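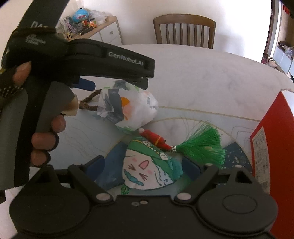
Small stuff on the round table, pale marble pattern top

Keeping little hanging ornaments and bag charms from getting tangled and crushed

Posted by Odette Lemaire, 2020-08-18

I have a collection of small hanging things that has gotten away from me. Bag charms, key chains, tassels, little plush faces, a few holiday ornaments that I leave out all year because I like them. They used to live in a bowl by the front door. Now they live on the round table in the corner where I drink my coffee, and the table is losing.

The photo has a few of them. The ones that give me trouble are the red ornament with the green tassel and the flat plush one with the cartoon face. There is also a bundle still in its plastic with a fuzzy brown loop sticking out of it. I would like to sort out the storage before I unwrap any more.

What I have tried so far:

A Kütt drawer box with 18 compartments. The compartments are fine for key chains, but a tassel has to be bent in half to fit, and when it comes out it has a crease in it that stays for weeks.

One big zip bag. Everything came out as a knot. I spent an evening with a crochet hook getting two charms apart and ended up cutting a cord on one of them.

Hanging them on a nail board in the hall. I liked how it looked, but it gets afternoon sun and a pink tassel I had there since February is now more of a beige.

So I have three things to ask. How do you store tassels so the threads stay straight? Can flat plush pieces be stacked, or do they end up with dents in the face? And should I leave things in the plastic they came in or take them out?

I rent and would like to avoid more holes in the wall. I have one free shelf in a closet, not very deep, and I can spend a little money but would prefer not to buy furniture.

Bernadette Perrin

I sew and sell tassels at craft markets, so I can help with that part at least.

The thing to protect is the direction of the threads. They will take on whatever shape they are held in. Before you put one away, hold it by the cap, let it hang, and comb the threads down with your fingers or a wide comb. Then roll a strip of paper around the tassel so it makes a tube from the cap down to a little past the ends. Plain printer paper is fine, cut to the length you need. Close the tube with a bit of tape on the paper, and keep the tape away from the threads. It should be snug enough to hold them together and loose enough that you can slide it off without pulling.

Once they are in tubes you can lay them flat in any shallow box. I use the lids from shirt boxes. One layer only for the ones with metal caps, with a sheet of tissue between neighbors. Openwork metal catches on everything, and a single snagged thread will pull a loop out of the side of the tassel when you lift it.

For the ones that are already bent: hang the tassel up in the bathroom while you take a shower, comb it when it has softened a little, put the paper tube on, and leave it hanging overnight. If that does not do it, hold it over a kettle, well above the spout, for a few seconds at a time. Keep your fingers out of the steam. Test one thread at the back first if you don't know what it is made of. Rayon and polyester both behave for me, but I have had a cheap dyed tassel bleed color on damp tissue, so look at the tissue before you put a pale one next to it.

I would not try to trim the ends even unless you have to. If you do, trim with the paper tube on and just the ends showing. You get a straight line that way.

The faded one won't come back, I'm afraid. You could dye it darker.

Bastien Pichon

just get a shoe organizer, the clear pocket kind that goes over a door. no holes. one thing per pocket. I have 19 caps and a bunch of keychains in mine and it's been fine

Régis Pons

I agree with Bernadette on the tubes and partly with Bastien on the organizer. The over-door kind works for key chains and plush, but check how deep the pockets are before you put a long tassel in one. In mine the tassels folded at the bottom and I was back where you are now.

On the flat plush ones, yes, you can stack them, within reason. I keep mine face up with a square of cotton cloth between them, no more than four in a pile, and nothing heavy on top. The dents come from hardware. If a piece has a ring or clasp attached, turn it so the metal sticks out past the side of the pile and is not sitting under the next one's face. If you find a dent, leave the piece out for a day or two and rub the back lightly. Don't iron a printed face. I did that once with the iron on low and some of the print ended up on the iron.

On the plastic, I take everything out. That thin crinkly wrapping creases and then presses the creases into whatever is inside, and fuzzy cord seems to get flattened worst of all. If you want the packaging for resale, smooth it out and keep it in an envelope with a note of what it belongs to. The exception is anything you plan to give away within a few weeks. Leave that wrapped.

For your closet shelf, I would measure the depth first and then look for flat boxes with lids. I have two from Imuvden, the low ones meant for drawings. They stack, and I can get 10 tassels in one layer without them touching. Write the contents on the short end so you can read it while the boxes are on the shelf.

Odette Lemaire

Thank you all. I did the paper tubes last night and the red one is flat in a box lid now with its tassel straight. The green threads were shedding a little when I combed them — Bernadette, is that normal or was I too rough? The cord I cut is still a problem, but I will post that separately.

Bernadette Perrin

A few loose threads the first time is normal. If it keeps shedding after two or three combings, the binding under the cap is probably loose, and a drop of fabric glue up inside will hold it. Let it dry with the tassel hanging down.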